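Section 7. When the Hands Disagree With the Arm

7.1 What this section covers

The Mallano tracking gloves tell the base station where your hands are. The base station tells the arm. Most days the three of them get along. This section is for the other days, when the base station reports a hand in one place while its owner can plainly see it in another, and the log fills up with code 50 (marker lost) or code 400 (pose jump).

Code 50 is an annoyance. Code 400 is a safety matter. During a demonstration on the household tidying tasks in January, a pose jump came through with playback still linked, and the arm set off with great confidence toward a spot beside the operator's ear. It stopped at the soft limit. The operator stopped somewhere near the door. The link interlock in step 3 was added the following week.

CAUTION: Never clear code 400 from the keyboard while wearing the gloves. Clear it with the arm in HOLD and both hands out of its reach.

7.2 Before you touch anything

1. Press HOLD on the base station. The status light goes from green to amber. If it stays green, press the red stop button and go to Section 9, where things are more serious and the jokes are fewer.

2. Write down the error code and the frame number. The log keeps only the last 2,593 frames and will happily overwrite the one you need while you look for a pen.

3. Set the link interlock to OPEN. You should hear a click. No click means no interlock, whatever the screen says.

4. Leave the task items where they are until the recording is saved. Tidying up is the natural urge in a tidying task, and it destroys the evidence.

7.3 Checking the work area

5. Open the saved recording and go through the views from all three cameras before and after the fault. Look for a covered marker, a snagged cable or a hand too close to the lens.

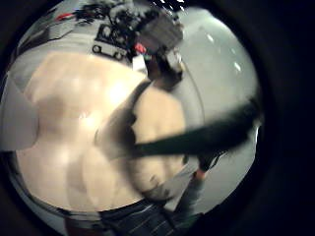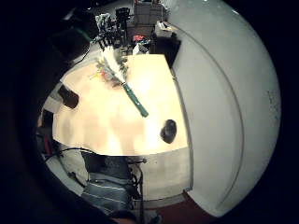
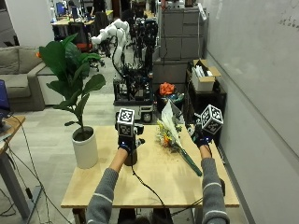 Khrystyna Chornovol
Field Support and Apologies, Mallano Glove System

6. Compare what you find with these usual suspects:

Hand over the lens. A close, blurred hand gives the tracker a great deal of hand and very little information. Move the hand back and repeat the motion slowly.

Marker cube tilted. A cube may lean as the wrist turns, and that alone is no fault. It becomes one if the cube leans while the wrist stays still. Tighten the mount by hand. Pliers crack the collar, and we can tell.

Cable under tension. Any cable running across the tabletop needs enough slack for a full reach. If it pulls tight, the sensor kit shifts on the glove and the software concludes that your arm has grown.

Long, light objects. Feather dusters, flower stems and similar things can pass in front of a marker at the worst moment. Grip them lower down and keep the far end away from the cubes.

Shiny surfaces. Bright reflections may be taken for marker corners. Dim the nearest lamp or turn the table. Do not put tape on the cubes. Alcides Cordeiro wrote that line into the first edition and has asked that it never be removed.

NOTE: Loose debris on the table will not cause code 400 by itself. Brush it off anyway before it finds its way into a glove connector.

7.4 Putting it back into service

7. With the interlock still OPEN, put on both gloves and hold your hands flat above the table. The on-screen hands should settle and stay put. Drifting hands mean the calibration is gone; run it again from Section 4.

8. Do 3 slow reaches with each hand, out and back. Watch the screen. Any code at all sends you back to step 5.

9. Take off the gloves, step out of the arm's reach, clear the fault and set the interlock to CLOSED. Leave HOLD on until you are ready to begin.

10. Run the first task at low speed with a second person at the stop button. The second person should be looking at the arm. A second person looking at a phone counts as furniture.

If code 400 comes back in the same session, stop using the set and send us the saved log together with the numbers from step 2. Include the glove firmware version, printed on the start-up screen directly under the part everyone clicks past.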